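Section 4. Recording your first bowl pick in simulation

By now you should have Berkura installed and the Darow scene pack unzipped next to it. If you skipped the part on graphics drivers, go back and do it, because everything from here on assumes the viewer opens without complaint. I'm going to walk you through the way I record and grade picks, with the same settings I used for the results in Section 6, so you can check your numbers against mine.

The method is pretty plain. You drive the simulated arm by hand for a while, save those runs, train a small policy on them, and let the policy try the same task with the room textures and lighting shuffled. The part I care about (and the reason this guide exists at all) is grading. A lot of picks get scored as good just because the gripper ended up in the right spot. I wanted a score that looks at the object too.

Before you start

You need one free hand for the controller and one for the keyboard. A mouse works instead of a controller, but your runs will be jerkier and the policy will happily learn the jerks.

Caution: turn off autosave in any other program that writes to the same drive. Berkura streams a lot of data while recording, and a hiccup leaves you with a run that has fewer joint readings than pictures. The trainer won't warn you. It just gets worse, and you spend an afternoon wondering why.

4.1 Load the scene

1. Start Berkura and choose Open Scene, then pick bowl_brick from the Darow folder.

2. Wait for the textures. The brick walls come in last, and on my old laptop they take long enough to go get coffee.

3. Press R to reset the arm. It comes in over the table from the left side of the view.

4. Set the random seed to 212. You can change it later, but use mine the first time through so your layout matches the one I tuned everything on.

5. Check that the bowl has an object in it. Zoom in if you have to, it's small! If the bowl is empty, the seed didn't take, so press R again.

Note: the seeded loaf on the table is a distractor. Leave it alone. I tried deleting it early on and the policy did great until I put it back, at which point the arm got very interested in bread.

4.2 Record a run

1. Press Space to begin recording. A counter starts in the top bar.

2. Bring the hand over the bowl first, and only then start down. If you come in on a slant you'll clip the rim, and the bowl slides farther than you'd think.

3. Lower the fingers into the bowl until they're next to the object. Go slow for this bit. The slow frames are the ones the policy learns the most from, and I'd take one careful descent over a whole pile of fast ones.
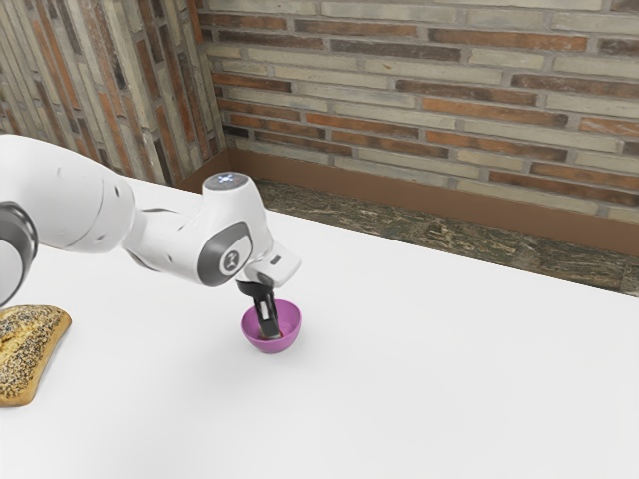

4. Squeeze the trigger to close the fingers, and hold it. Count to two in your head before you lift.

5. Lift straight up until the height readout turns green, then press Space again to stop.

6. Name the run and save it. I use the seed plus a letter, but anything works as long as you never reuse a name. Berkura overwrites without asking, and yes, I found that out the annoying way.

Repeat until you have a decent set. I recorded 267 runs over a couple of weeks in June, mostly in short sittings – my hand gets sloppy after half an hour and the runs show it. You can get something that moves sensibly with far fewer, so don't let my number put you off.

4.3 Mark the contact window

This is the step people want to skip, and please don't. The contact window is the stretch of a run from the moment the fingers go below the rim to the moment they come back over it. The grader only looks inside that window, so if you mark it badly your scores mean nothing.

1. Open a saved run in the Review tab.

2. Drag the left marker to the first frame where the fingertips are below the rim.

3. Drag the right marker to the first frame where they're clear of it again. For runs where the arm never comes back up, put the marker on the last frame.

4. Switch on Show Object Track. You'll get a thin line for the object's height under the one for the hand.

5. Compare the two lines. In a good pick they rise together. If the hand line goes up and the object line stays flat, that's a miss, however nice the approach was.

Caution: don't judge a pick from a single still. With the fingertips in the bowl and a bit of red under them, a pick that's about to work and one that's about to fail can look pretty much alike, and I mislabeled plenty before I started trusting the tracks. Step through the frames with the arrow keys and keep one eye on the object line. I also like to switch to another view now and then, to make sure the arm hasn't wandered into a strange pose to get there.

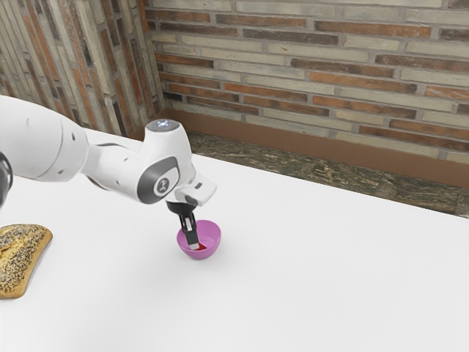
Vustolport wrote in to ask whether the window could be set from finger force alone, without looking at the rim at all, and said that on their own setup the force signal jumped a good while before the object moved.

I tried it, and I'd say it's fine as a first guess. Force tells you that the fingers touched something, and in a bowl that something is quite often the bowl. I now let the force signal place the markers and then fix them by hand. It saves me some 4 seconds a run, which adds up when you've got a long list.

4.4 Grade the set

1. Select all your marked runs and choose Grade.

2. Leave the lift threshold where it is for now. Lower it and you'll start passing picks where the object only tipped over.

3. Export the table. Keep the column called track_gap even if you don't think you need it, as Section 6 uses it all over the place.

If the export stops with error 906, one of your runs has no right marker. Sort by window length, and the culprit will be at the top with a blank. Fix it, grade again, and go on to Section 5 for the training settings.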